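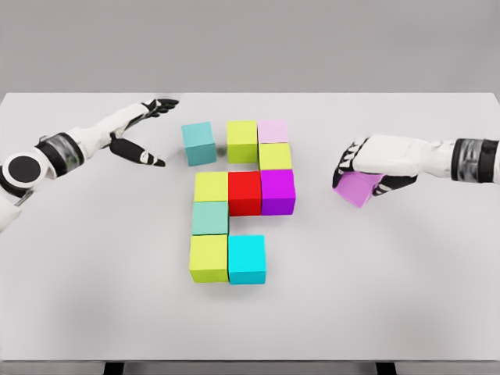

8/1/18

Stayed up too late reading about robots again. Flynn Treloar started it at lunch by saying he'd have one doing his dishes within 4 years. I said 14, and he wrote both numbers on the back of a Resbridge invoice and pinned it over the kettle. We put a slab on it.

My trouble with his argument is that he only ever looks at the arms. The arms are fine. A simulated pair can pinch a coloured cube and hold it up off a white table while the other hand hangs open beside the rest. Every cube is the same size and has flat sides, and there's nothing else on the table to get in the way. My kitchen bench has never looked like that. Tonight it had a colander, half a lemon, the mail and a wet tea towel on it, and I had to shift the lot before I could even start on the pan.

Then there's the shop. The stocktake in June came to 3,382 lines, and a good part of that is loose stuff in the bottom drawers - washers, split pins, the little brass ferrules from Ziółkowski that come in bags that split when you look at them. I sort those by feel. I'd be happy to hand it over tomorrow. I just can't see a hand with black fingertips telling a good ferrule from one that's slightly out of round, and a cube doesn't teach it much about that.

Flynn says sorting is sorting, and if it can put blocks where they belong it can put cutlery in a drawer. Maybe. Forks are about the only job in the house I'd give it. I wouldn't give it the glasses, or Mum's Poruro bowl, or the washing, which I can barely fold myself.

He did have one fair point, that the machine wouldn't get bored. I got bored after 2 drawers this arvo and went out to sweep the yard.

Anyway the dishes are done, by me. Need to ring Drultville in the morning about the late pallet, and pick up dishwashing liquid and batteries on the way home. Still no word on the ute.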